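Vinavell Mending Room
Progress report to the Drerance Fund, second half of the grant year
Written by Azucena Villaseñor

Hello again, Ximena

You asked for something shorter than last time, and I did try! Skip to the money part if you're in a hurry, I won't be offended. For everyone else on your side who hasn't met us yet: Vinavell is the mending room on the ground floor of the old shoe store in Gunberg, and your grant pays for our rent, thread, two part-time menders and the winter coat shelf. People bring in clothes that have holes, dead zippers, popped seams or chewed cuffs, and we fix them for whatever the person can pay, including nothing.

How many things we fixed

We said in the application that we'd mend 875 pieces of clothing over the year. As of the end of January we're at 741, with the spring months still to come, so I feel good about that number. The pace hasn't been even at all. Summer was so slow that Martti rearranged the button drawers twice, and then the first cold week arrived and the whole town remembered its coats at the same time. We can handle up to 80 pieces in a month before the waiting rack gets ugly, and in November we were right up against it.

Zippers are still the biggest job by a mile. Most of them don't need replacing, by the way. The slider wears out long before the teeth do, and a new slider costs us pocket change and takes Martti Tikkanen maybe ten minutes with a cup of coffee next to him. I wish we'd known that in year one, when I was ripping out entire zippers and sewing in new ones like a fool.

After zippers it's jeans (inner thigh, always the inner thigh), then sweater elbows, then linings. Linings are the job I'd quietly love to drop. They take forever, the old fabric shreds while you're working on it, and the person can't see any of what you did when they pick it up. But a coat with a torn lining is a coat you fight with every morning, so we keep doing them.

The coat shelf

This was the new part of the plan and the part I was most nervous about. The idea was that if your only winter coat is in our shop for a week, you should be able to walk out wearing another one. We now have 24 loaner coats in adult sizes, and a mixed bag of kids' ones that changes with whatever gets dropped off.

We started with a sign-out sheet that asked for a phone number and an address. People hated it. A couple of them turned around and left with their torn coat still on, in sleet. Hermenegildo Cervantes, who runs the front desk on Saturday, threw the sheet away and swapped it for a numbered tag: half goes on the loaner, half goes home in your pocket. It's been much easier on everybody. Yes, a few coats have gone for good. I've decided to be fine with that, and I hope you are too, but tell me if the fund sees it differently and we'll talk.

One thing I'd change: we have way too many mediums. Next year I want to ask for larger sizes by name in the donation call instead of taking whatever shows up in a trash bag.

Classes

Three evening classes ran in the fall (hand sewing, darning, and one just called Hems). Darning filled up the same day the flyer went out. Hems had room to spare, so we folded the leftover spots into an open table where you bring your own problem and somebody sits with you. I liked the open table better than any of the real classes, to be frank. Paavo Saarinen taught most of it and he has this very calm way of letting a person make the mistake first and then showing them how to pick out the stitches. I interrupt too early. I'm working on it.

The daytime class for parents didn't happen. We had the teacher and the room but no plan for the small children who would obviously come along, and pins plus toddlers is a bad mix. If we try it again, it'll be with somebody paid to watch the kids in the next room, and there's a line for that in next year's request.

What went wrong

The steam iron died in October and we limped along on one from my own kitchen for longer than I'd like to admit. The replacement came out of the supplies line, so you'll see that line is tight.

We also had a moth scare. A bag of donated wool came in with larvae in it, and it had sat next to the clean rack overnight before we noticed. Everything wool from that wall went into plastic bags and then into the chest freezer at Cárdenas, the grocery two doors down, who were incredibly kind about it. I've since bought bins with tight lids, and donated wool now stays outside the main room until it's been checked and frozen. No holes in any customer's clothes, thank goodness, but I didn't sleep much that week.

And the waiting times. We promise one week. In November it was closer to three for linings, and I should have put a notice on the door much sooner than I did. People were nice about it, mostly.

The money

Rent and wages are on budget. Thread and notions are a little under, mainly thanks to the slider discovery. Supplies are over because of the iron and the bins. Class income came in a bit lower than planned on account of the parents' class. If you're willing, I'd like to move what's left in notions over to supplies and call it even. The spreadsheet is attached to the same email as this, and Paavo has checked my adding.

Fabric and table tops

Two things I've been chewing on for the spring order. The first is gray knits and felts. Most of the hats and heavy sweaters that come in are some kind of gray, and I always thought gray would be the easy color to match. It's terrible! There are blue grays and green grays, and the same cloth looks like one by the window and the other by the wall. I'd like to buy a proper range of gray darning wool in small amounts in place of the two giant cones we have now, which match nothing.

The second is what we sew on. Our folding tables wobble, and a wobbly table makes for wobbly seams. I've fallen for butcher block, in a pale wood so that dropped pins and dark thread show up against it. It's heavy, you can sand out a scorch mark, and it doesn't grab at delicate cloth the way our chipped tops do. It costs more, so I'm only asking for one to begin with. 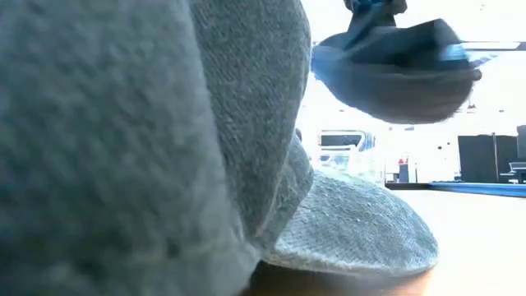

Gray fabric close up, and a pale butcher-block top in the second one.

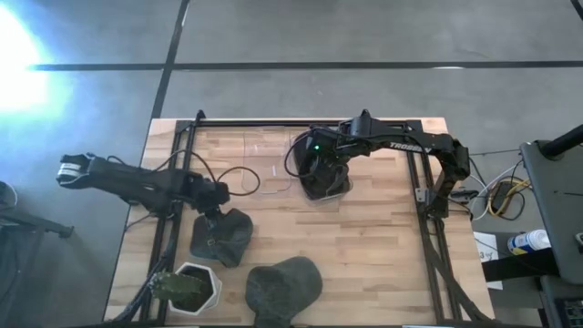

What's coming before the end of the grant

Spring is when the coats go away and the pants come in, so the rack will look different soon. On the list for now:

Finish the last of the year's mends and keep the one-week promise, with a sign on the door if we can't.
Wash and fix all the loaner coats before they go into storage.
Run darning again, twice this time, with the open table in between.
Ask for large and extra-large coats early, before the summer slump.
Get a quote for a second steam iron, so I can have mine back.

Hermenegildo would like you to come by some Saturday morning, when it's loud and the coffee is fresh. Bring something with a hole in it. The request for next year will reach you separately, and I'd be glad to hear about moving the notions money whenever you've had a chance to look.

Warmly,
Azucena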